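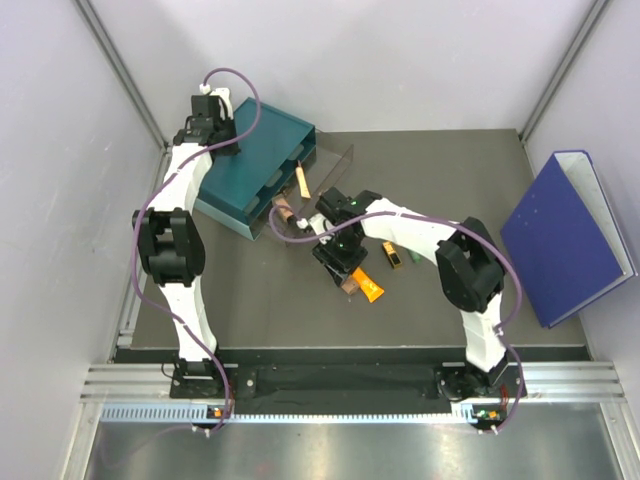
The two-arm cell at Wakham, with the drawer unit on the left and the binder on the right.

Visit to the Wakham manipulation lab
August 8, 2022
Print this page | E-mail this page

Six of us from the Milska automation group went to Wakham to see the drawer work that Silvia Paulík presented in April. The lab is on the second floor, past the machine shop, and visitors sign in at the desk downstairs.

Paulík's team is studying how two arms can learn a job from being shown it. A person guides the arms through the task, the joint positions and camera pictures are recorded, and a network is trained to produce the next short stretch of movement from what the cameras see. The job is tidying small things into a drawer unit. It was chosen for the drawer, which has to be handled at one end of the table while loose items are dealt with at the other.

The question in the paper is how much the close-up cameras at the grippers matter. Ilham Zaki took us through the figures. They recorded 600 demonstrations and trained the same network twice, once with every view and once with the fixed view only. With every view the full job was finished in 79 per cent of trials. Zaki would not give us the other figure until the review is done, but said it was a good deal lower and that most of the failures came in the last few centimetres before a grasp.
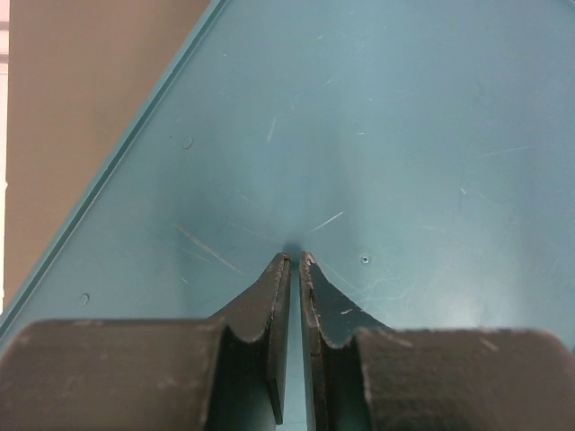 We asked about wear on the fingers. Zaki said they swap a pair when the grip starts to slip and keep no fixed schedule. Dušan Vávra from our side thought this should be logged, as a change of fingers halfway through the recordings could affect the result. Zaki agreed and wrote it down.

The second half of the visit was about timing. The network plans a short stretch, carries it out and plans again. If the stretch is too long, the arms are slow to react when an item rolls. If it is too short, they hesitate. The team settled on replanning every 2 seconds after trying 4, and Paulík said she would like to go lower with a faster computer.
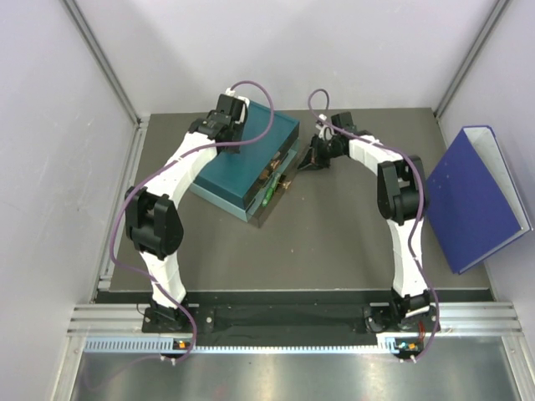 Nothing has been tested on a different drawer unit yet. Drahomíra Matoušek, who looks after the software, expects the method to need fresh demonstrations for each new one. The recording tools are called Drireo and will be released with the paper.

We finished with tea and left before the car park closed.

Print this page | E-mail this page

Comments (3)

Blažena Ďurica
Were the trials run by the same people who recorded the demonstrations? It would help to know.

D. Vávra
Same people, I asked on the way out. They are planning a second round with outside operators.

Zeman
Is Drireo tied to these arms or can it be used with others?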